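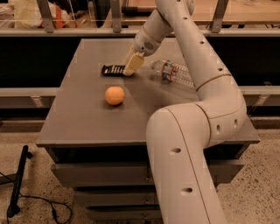
Hard Water, Small Pipes

Plorden draws its supply from limestone, and the hardness at the tap runs to 200 milligrams per liter. Scale forms fastest where water is heated. In April the utility opened 107 water heaters and measured the deposit on each element. Units set above 140 degrees carried the thickest layer - in older tanks it had closed half the drain port.

Tarkano, which services the town's boilers, now flushes tanks yearly. A softener lowers the hardness but adds sodium, so the kitchen cold line is usually left untreated.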